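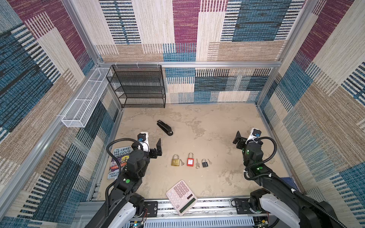 Black wire shelving and a long white wire basket against patterned walls.

11/11/18 - Hi everybody, Ehsan Moradi here from Plorkard, and I've got vineyard news I've been itching to share! We're adding 5 acres of hybrid wine grapes on the east slope at Calach, right behind the old pear rows, and the first vines go in the ground this February if the soil isn't a swamp by then.

I've ordered 800 bare-root vines from the folks at Keskinen Nursery (they've been very patient with my phone calls). Most are white, with a few rows of red along the fence so I can see how they handle our late frosts. My last red planting budded out way too early and I lost 70 vines in one cold night - I'm still sore about it. 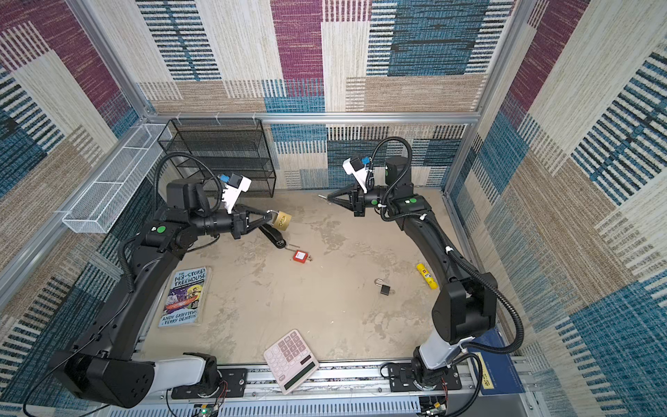 Patterned wall panels with a silver rail along the back.

The trellis posts are already up, and I'm pruning the older block first so we're not doing everything at once. Don't expect fruit from the new rows for a while, though I'll happily walk you through them anyway!

We'll have a planting day for anyone who wants to help. Bring gloves and boots, and park by the Flevness Road gate, not on the grass please. Coffee's on at 7 in the morning.

Growers with questions about the varieties can call me at the farm office any weekday before lunch.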